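Speaker notes – "House rules for two arms on one table"

Slot is 20 minutes plus questions. Don't rush the start like last time. Water on the lectern, clicker in left hand.

SLIDE 1 – title

Hi everybody, thanks for coming in after lunch, I know that's a big ask. I look after the bench cells at Burthorpe, and I'm going to talk about rules. Boring ones! The kind that live on a laminated sheet and get coffee on them. We have a one-page sheet for our two-arm tables, we've rewritten it more often than I'd like to admit, and I want to show you what stayed on it.

(Ask for hands: who has a written procedure for their cell? Who has read it this year? Wait for the laugh, move on.)

SLIDE 2 – where we started

When we set up the Kovari cell we had the big safety stuff covered. Risk assessment, stop buttons, who can be inside the reach and when. Please do that first, and please do it with the proper standards open in front of you and somebody who knows them well. I'm not going to cover that today, and our little sheet doesn't replace any of it.

What we didn't have was anything for the everyday stuff. Where does the spare cable go? Who clears the table? Can I start a run if the last person left things out? Everybody had an answer, and the answers didn't match. I went back through our log for the spring and found 165 stopped runs, and a whole lot of them had a cable in the notes somewhere. Cable on the arm, cable on the table, cable under something. So that's where the sheet begins.

SLIDE 3 – the picture

(Leave this one up for a while. Let them look before talking.)
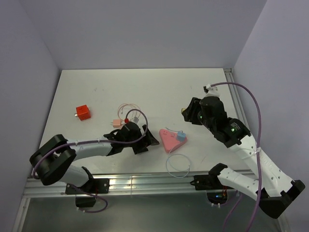
Two arms on the front rail, with adapters, a power strip and loose cable on the table.

OK, so look at the purple cables first. On the right arm it goes up from above the wrist in a big wide arc and then drops down past the arm, and there's a pale zip tie holding it against the long white link. The left one arches too, then runs back along the forearm and curves down around the elbow. Our rule 1 is all about that: before you start, move each arm by hand or at slow speed through the biggest reach you plan to use, and watch the cable the whole way. You're looking for pulling, rubbing, and loops that can catch on the other arm. Do them one at a time, then together. People skip the together part, and I get it, it's dull, but do it anyway.

Rule 2 is about the things on the table. See the pale cable in front of the pink power strip, with the lowest loop hanging a little over the front edge? On our sheet, anything that hangs past the edge gets written down in the start check. Sometimes you want a loose cable there, since messy cables are the job, and that's fine, but write it down so the next person knows it was a choice.

(If somebody asks whether the strip is live: our sheet says nothing on the tabletop gets plugged into a wall. Test items are test items.)

SLIDE 4 – the handoff

Shared space is the part we argued over most. At Pacheco, our other site, they split the table down the middle and each arm stayed on its own side. Super safe, super easy to explain, and useless as soon as you want to pass something across. We went with a claim rule instead. One arm claims the middle, the other waits outside it, and the claim gets dropped before anybody else moves in. For real two-arm tasks there's a separate slow mode, and the operator has to pick it on purpose.

We wrote the whole thing into Iter, our run tracker, so the claim shows up in the log. I'd recommend that even if you use a spreadsheet. Arguments get a lot shorter when there's a log.

SLIDE 5 – writing rules people will follow

Keep it to a page. Use the words people say out loud at the bench. Ours used to say "end effector umbilical" and a new hire asked me if that was a medical thing – so now it says "gripper cable."

Put the check where the start button is. Ours was on the far wall for months and got ignored for months.

Date every version and throw out the old ones. I once found 2 different sheets taped to the same cell, and they disagreed on rule 1.

SLIDE 6 – what we still don't have

No good rule for lighting changes. Nothing for swapping fingers mid-session except "ask." And I'd love to hear how anybody here handles cable replacement, because we do it by feel and I don't like it.

(Sheet is on the handout table by the door. Take questions. If it's quiet, ask the front row about their zip ties.)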